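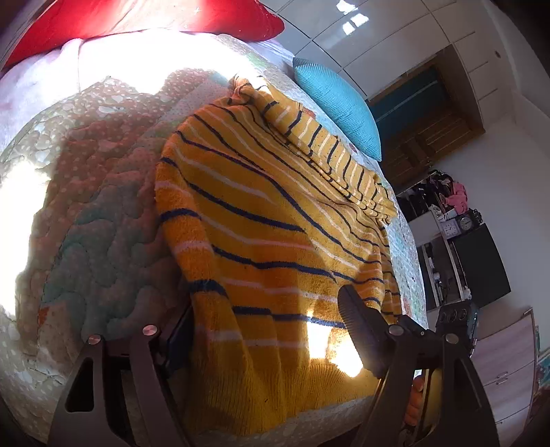 Figure 3. A striped knitted sweater on a quilted bedspread, with one sleeve folded over the body.

4. Folding knitwear on the bed

4.1 Why the bed matters

Most advice on folding clothes assumes a table. The people in our study seldom used one. Of the 673 folding episodes in the Balaskas household diaries, the largest share took place on a made bed, followed by the sofa and then the lap of a seated person. Tables came fourth, and in many homes the only table large enough was set for a meal or covered with paperwork at the time the laundry was ready.

The bed has clear advantages. It is wide, it is close to the drawers where most of the clothes will end up, and several garments can be laid side by side before any of them is put away. It also has drawbacks that matter more for knitwear than for woven clothes. The surface is soft, so a garment pressed down in one place tends to rise in another. If the bed is covered with a quilt, the stitched lines and the raised areas between them give a slightly uneven base. The bedspread in Figure 3 is of this type, with meandering quilting over a printed patchwork. A sweater laid on such a surface does not slide easily, and this was mentioned in the diaries both as a help and as a nuisance. Those who folded slowly liked that the knit stayed where it was put. Those who folded quickly complained that they had to lift the garment to straighten it.

4.2 Starting positions

We sorted the starting position of each sweater into three groups: flat, partly arranged, and heaped. A flat sweater has its body spread with both sleeves out to the sides. A heaped one has been dropped on the bed as it came from the basket or the rack. Partly arranged covers everything between, and it was by far the hardest group to code. Figure 3 belongs to it. The body of the sweater is spread out and the ribbed hem can be seen along the bottom, while the knit at the top is still bunched and twisted. One sleeve lies diagonally across the body.

Our two coders first disagreed on whether a position of this kind should be called an early fold. The written rule we settled on is that a sleeve lying over the body counts as folded only when it runs parallel to the side of the garment or straight across it, from one side to the other. A diagonal sleeve is coded as "placed," with no claim about what the person meant by it. After this rule was added, agreement on the coding improved, and the remaining differences were mostly over whether a neckline was twisted or simply turned under.

The state of the neck and shoulders proved more useful than the state of the sleeves in telling the groups apart. Sleeves are moved many times in an ordinary fold and their position at any one moment says little. The shoulder line tends to be set once, early on, and then left alone. Where it had not been set, the finished fold was more often uneven, with one side thicker than the other.

4.3 Stripes and ribbing as guides

Participants were asked in the closing interview what they looked at while folding. We had expected most of them to name the side seams. Few did. Side seams on a knitted garment are soft and often roll to the front or back, and on a thick sweater they can be hard to find without turning the piece over. The hem was named far more often. A wide ribbed hem holds its shape better than the body above it, and it gives the folder an edge that can be pulled straight with both hands.

Stripes were also named, though opinion was divided. Straight horizontal stripes were described as the easiest pattern of all, and several participants said they matched stripe to stripe when bringing the halves together. Wavy or slanted stripes, such as the navy and pale ones in Figure 3, were described as misleading. A person who lines up the stripes on a garment of this type may end up with a crooked hem. Participants who owned sweaters with a slanted pattern said they had learned to ignore it and work from the ribbing alone. One wrote in her diary that she folded such a sweater inside out for this purpose and turned it right side out when she wore it.

Stripes on the sleeves raised a separate point. When they run crosswise along the sleeve, they make it easy to see whether the sleeve is twisted, even from the other side of the bed. On plain sweaters, participants ran a hand down the length of the sleeve to check the same thing.

4.4 Light in the bedroom

The diaries include a short entry on lighting, which we added after the pilot because participants kept mentioning it. Bedrooms in the study homes were lit mainly from one side. In the daytime this meant strong contrast across the bed, and on bright days parts of the garment could be in direct sun while the rest was in shade. Color is a poor guide under these conditions. The same yarn may look deep orange in one area and pale yellow in another, as it does in Figure 3, and a patch of direct sun can hide the knit altogether.

For folding itself this made little difference, as people worked mostly by feel. It mattered more for inspection. Pilling, small holes and faint stains were often missed when the garment was checked on a sunlit bed, and were found later at the wardrobe or when the sweater was next worn. Participants who mended their own clothes tended to carry the garment to the window and hold it up, or to wait until the sun had moved off the bed.

4.5 Thickness and the choice of fold

Three folds account for nearly all of the episodes involving sweaters. In the first, both sleeves are brought across the back and the body is folded in half from the hem upward. In the second, the sides are brought in first so that the result is narrow, and the body is then folded in thirds. In the third, the garment is folded in half lengthwise and the sleeves are laid down along the body before the final fold. The printed guide supplied with the Boltero drawer inserts recommends the second. It was used often for thin knits but was dropped for thick ones in 19 of the 42 homes, generally within the first few weeks, with the comment that the stack would not stay closed.

Thick sweaters were mostly given the first fold, and they were more likely to be stored on an open shelf than in a drawer. Hanging was rare. Where it did occur, the garment was usually draped over the bar of the hanger to keep the shoulders from stretching.

4.6 Limits of the material

The homes in this part of the study were recruited through the Mimel laundry panel and are not a random sample. Households with small children are underrepresented, and these may well fold in other places and at other times of day. The diary period ended in August, so the episodes include fewer heavy garments than a winter study would have found. The still images in the wider collection, almost 3,000 in all, were coded one at a time. A single image records how a garment lies at one moment and cannot show the order in which its parts were moved, so the findings on sequence in this section rest on the diaries and interviews alone.

We also did not record the fiber content of each garment. Wool, cotton and acrylic knits behave differently when folded, and participants often did not know which they had. Section 5 takes up the storage of the folded pieces, using the shelf measurements from the Brulia homes.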